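How to Test a Robot Arm on a Tidying Job at Home

People ask me whether a robot arm can put toys away yet. The short answer is sometimes, on a good table, with a person standing by. This page explains how to run a fair test yourself, so you can judge a machine by what it does on your own table.

What you need

A small tabletop arm with a two-fingered gripper
A few wooden blocks, all close to the same size
A shallow basket or tray
A plain cloth and tape for marking positions
A notebook

Step 1. Set up the table

Spread the cloth and put the basket where the arm can reach all of it. Run the arm out to each corner of the basket by hand before you write any program. Wojciech Ostrowski at Starkau lost a whole evening to a basket that was just out of reach on one side.

Set the blocks out with a hand's width between them. Mark each spot with a small piece of tape so you can put the block back in the same place.

Step 2. Start with one block

Open the gripper wider than the block, lower it straight down, close, lift, move over the basket, open. Run it slowly.

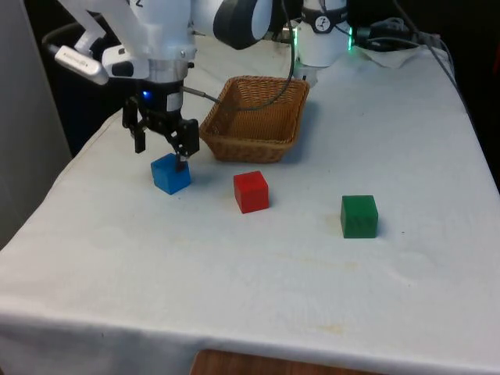

Grip width is the first setting to get right. Too narrow and a finger lands on top of the block; too wide and the gripper may bump whatever is next to it. Look at where both fingers are before you let them close. With the blue cube, one finger is on the left and the other rests against the right side, and the red and green cubes are far enough over to stay out of the way. Once that spacing works, move the blocks closer together a little at a time.

Step 3. Repeat and write it down

One good pick means very little. Over two weeks in August I ran 342 picks with the tape marks in place, and 70 of them failed. Most were dropped blocks. Write down each miss and the kind of miss:

Missed the block
Dropped it on the way
Hit the rim of the basket
Stopped and needed a person

Step 4. Take away the tape

Now scatter the blocks by hand. Here the arm has to find them with a camera, and the results get worse. Eustaquio Ventura ran the same test with the Mevari software and had to step in over twice as often as he did with fixed spots. Folds in the cloth gave him trouble too — smooth it out for the first runs, then leave it wrinkled and compare.

Step 5. Time it against yourself

Clear the same table by hand and time that as well. Include the minutes you spend resetting the arm after a stop. If you are still faster with the setup time left out, the arm isn't ready for that chore in your house.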